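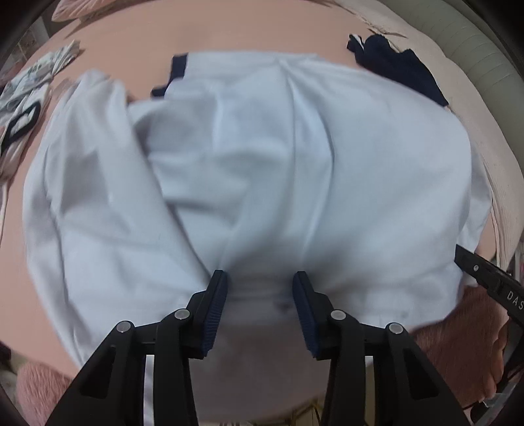 *Left-hand view, white shirt with the navy trim, mid-pinch. The second finger is coming in from the right.*

**Thread: Folding policy keeps grabbing two layers when I want one (long post, sorry)**

**kettle_and_solder** wrote:

Evening all. I've been putting this off because I kept thinking I'd crack it over the next cup of tea, and I've now had a great many cups of tea.

Some background for those who missed my earlier ramblings. I'm training a small policy on wrist views from handheld gripper demos, with the aim of getting an arm to pick up a shirt, spread it and fold it. I've 609 demos in the set. The stack is Rukorville for logging and time alignment, then my own training code, then Kamel as the controller on the arm. The policy spits out a short chunk of relative gripper poses plus a finger width, and Kamel smooths those and follows them.

On towels it's lovely. On shirts it does the approach beautifully, comes down on a fold just as a person would, closes, and then lifts far more cloth than it ought to. The front and back of the shirt come up together, the whole thing turns into a sausage, and the policy (bless it) carries on as if it had a nice single edge in hand. It never notices and never lets go to have another try.

The view at the top is the sort of moment I mean. There's the ribbed pads closed on a fold of white, and soft creases running all over the place, and I defy anyone to tell me from that how many layers are between the fingers. I've stared at it for ages and I can't.

What I've tried so far:

- Longer action chunks. Smoother, same mistake, made with more confidence.
- Shorter action chunks. Jittery, same mistake.
- Cropping out the dark corners of the lens. No change at all.
- Colour jitter. Slightly worse on white things, oddly.

Is this a perception problem, a data problem, or am I asking too much of one view? Any thoughts very welcome, however rude.

---

**Ayantu Woldemariam** wrote:

Not rude at all, I hope! I spent most of last December on nearly the same thing, so you have my full sympathy.

My guess is that it's your data, and I'd start with the finger width channel before you touch the images. Have a look at how the width is recorded at the moment of closing. If you're logging the *commanded* width, every grasp looks the same to the network: open, then shut. If you log the *measured* width, a thick pinch stops a little wider than a thin one, and that's a real clue about layers which the camera can't give you. Thin shirt fabric makes it a small clue, I grant you, but with cloth you take what you're offered.

The other thing I'd ask is whether any of your demos contain a mistake. Mine were all so tidy! I'd pinch, feel in my fingers that I had too much, and quietly throw that recording away and start again. So of course the policy had no idea what to do with a bad pinch, as it had never met one. I went back and recorded a batch where I deliberately took too much, opened up, let the cloth slide off and went in again a bit shallower. It made more difference than anything I did to the model.

---

**pidgeon_loop** wrote:

I'm going to disagree with Ayantu a little, in a friendly way. Recovery demos are good and everyone should have them, but I think you've a control problem sitting in front of the data problem.

When a person pinches one layer, they don't come straight down and shut. They touch, drag the pad sideways a tiny bit so the top layer rucks up, and only then close. It's all over in a blink. If Kamel is smoothing your chunk with its default settings, I'd bet that little sideways drag is being ironed flat. You get the descent and you get the close, and the clever bit in the middle has vanished.

Easy to check. Plot the poses coming out of the policy against the poses the arm went through, for the last moment before closing. If the wiggle is in the first and missing from the second, leave your network alone and go and argue with the smoother.

---

**kettle_and_solder** wrote:

Oh, that's a horrible thought, and I rather like it. I'll plot both tonight.

Ayantu, confession time: I went and looked, and it's the commanded width. I wrote that logger ages ago and had completely forgotten. And yes, I've been binning my bad pinches as well, every last one. I feel thoroughly seen.

---

**marrowfat** wrote:

Am I allowed to say I think both of you are being too kind to the image side? Look at the picture again. White shirt, nearly no contrast between one crease and the next, and part of the cloth is blurred where it's moving. The one strong edge in that shirt is the navy trim. If I were a lazy little network I'd be steering by the trim and ignoring the rest.

That would explain the colour jitter result too. You muddied the one thing it was relying on.

Test: take a plain white shirt with no trim and see if the approach falls apart. If it does, you've been flattered by a collar (or a hem, I can't tell which that is). I'd also drop the exposure time, if your light will stand it, so the lift is less smeary. Blur happens during the very part you care about.

---

**pidgeon_loop** wrote:

The trim test is a good one, but I don't buy that it explains the double layers. He says the approach is fine. It goes where it should go. It's what happens on contact that's wrong, and by then the pads are covering the bit you'd want to see anyway.

---

**marrowfat** wrote:

Fine on *this* shirt, is my point. But I'll give you the contact bit.

---

**Ayantu Woldemariam** wrote:

You may both be right, which is the annoying thing about laundry.

One small addition on the second gripper, as it's there on the right of the view with its DAS lettering. Does your policy get both wrist views at once, or is each hand predicting on its own? We had the two hands sharing a trunk, and the other hand sometimes had the better look at the pinch, simply from coming in at another angle. The team I worked with at Rellholm wouldn't hear of going back to separate networks after that. It does need your two streams properly lined up in time, though. Ours were 2 frames apart for weeks and we blamed everything else first.

---

**kettle_and_solder** wrote:

Right, results, and thank you all for your patience.

**The plot.** pidgeon_loop, you may have a biscuit. The sideways drag is there in the policy output, small but clear, and the arm flattens it almost to nothing. I narrowed the smoothing window from 7 steps to 2 for the last part of the approach and left it alone everywhere else. The arm makes a slightly nastier noise. It also now does the drag, and I may have said something out loud to it.

**The plain shirt.** marrowfat, you may have half a biscuit. The approach got worse, with more dithering above the cloth, though it didn't fall apart. I'll add plainer garments to the set.

**The width.** Logger changed to measured width, which means the old demos don't have it. I'm masking that input for the old ones and filling it in for anything new. If there's a neater way I'd love to hear it.

**Two views.** Separate networks at present. Sharing is next, once I've checked the alignment in Rukorville and stopped trusting my own word for it.

With only the smoothing change, I ran 7 tries on the trimmed shirt and got 5 single-layer pinches. I know that's far too few to mean much, so please don't write in. Before, I'd have been pleased with one.

---

**pidgeon_loop** wrote:

Chocolate, please. And do watch the motor temperatures with the window that short, the smoother was doing you a favour there even while it was eating your wiggle.

---

**tansy_b** wrote:

Been reading along quietly with a very similar set-up, and I've just found commanded width in my own logger. Thank you, I think?

On masking the old demos: that's what I'd do, but drop the width at random on the new ones as well. Otherwise the network can learn that "width present" means "this is one of the recovery demos", and it'll behave differently for that reason alone. Adonon has a per-channel dropout setting in its data loader if you don't fancy writing your own.

---

**kettle_and_solder** wrote:

tansy_b, that would have caught me out completely, the new recordings are nearly all recoveries. Dropout going in before I train anything. I'll come back to this thread when the shared version has had a proper run, and in the meantime I've a heap of deliberately bad pinches to record, at which I expect to be very good.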